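Pundine Table Basket: Care and Use Guide

Section 4. Laying out and filling the basket

Read this section before the basket is used for the first time, and again after it has been stored for a long period. It applies to the oval wire basket in all colours.

4.1 Before you start

Wipe the table and let it dry. Grit under the basket will mark a matt or painted top. Check the floor of the basket for packing tape and pull away any that is left.

4.2 Placing the basket

1. Hold the basket by its sides with both hands. Do not lift it by a single loop of the rim.
2. Set it down flat, at least 80 mm from the edge of the table.
3. Press lightly on the floor of the basket. If it rocks, turn it end for end and try again.
4. Leave a clear patch of table on one side. Items wait there until they are put in.

Note: On a glass table, use the felt pads from the small bag (part 203).
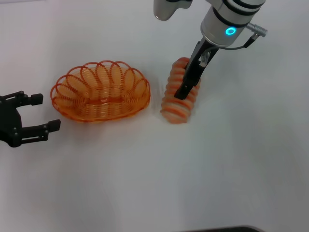

Filling goes best when the heaviest item is put in first and laid along the length of the oval. Keep everything else out of the basket until you have looked over the pieces one by one. Tall or ribbed items, such as the orange-and-white striped piece standing to the right of the empty basket, should be taken by the upper or middle part and lowered in slowly. Do not push them down against the coils. If an item will not lie flat, lean it against one of the long sides and put something soft next to it.

4.3 Filling

1. Put in the heaviest item.
2. Add the lighter items on both sides of it.
3. Stop when the contents reach the top of the rim loops.
4. Lift the basket slightly to check the balance. If one end drops, move the heaviest item towards the other end.

Caution: The basket holds 2 kg. Overloading will open up the coils, and they cannot be pressed back into shape.

Caution: Do not use the basket for hot dishes, lit candles or anything straight from the oven.

4.4 Emptying and cleaning

Take items out in the reverse order. Small things can catch between the coils, so tip the basket over a tray at the end. Wash in lukewarm water with a little washing-up liquid, leave to soak for up to 20 minutes if sticky, and dry with a soft cloth. Do not use wire wool or put the basket in a dishwasher.

For spare felt pads, write to Etelka Katona at the Flilwood service desk and quote the part number.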